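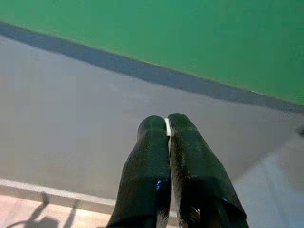
mossyporch

Okay, I need some opinions from people who have been baking longer than I have. My sourdough has been coming out flat for three weeks now and I'm starting to take it personally. I feed the starter every Monday and keep it in the fridge the rest of the week. The dough sits out overnight, and by morning it spreads all over the place when I try to shape it. I use the Merrick bread flour because the store down the hill carries it – would a different one help, or is it me?

dutchovendee

Oh, I feel for you, I made pancakes (not on purpose!) my whole first winter. I'd look at the starter before you spend a dime on flour. Once a week from the fridge is fine for keeping it alive, but mine needs 2 good feedings at room temperature before it can lift anything. Give it 24 hours on the counter and see if it doubles.

Pell_oats

Going to disagree a little with Dee, sorry Dee. Overnight on the counter is the trouble if the kitchen is warm. Mine is over-proofed after some 8 hours, and it does exactly that spreading thing you describe. I'd cut the time way down and leave the starter alone for now.

dutchovendee

No offense taken, but a sleepy starter wouldn't over-proof that fast, would it? I still say feed it first.

Pell_oats

It might, if she uses a lot of it. How much goes in, mossyporch? And how warm is the house at night?

mossyporch

A big scoop, I've never weighed it, please don't yell. And the house is warm, my husband runs the heat like it's January up in Dirkeneo.

Pell_oats

Get a scale before you change anything else!

dutchovendee

On that we agree. Weigh it, feed it twice, and write down what time you mix. I'd love to hear how the next loaf goes.

mossyporch

Will do, thank you both. Scale is on the shopping list, right under butter.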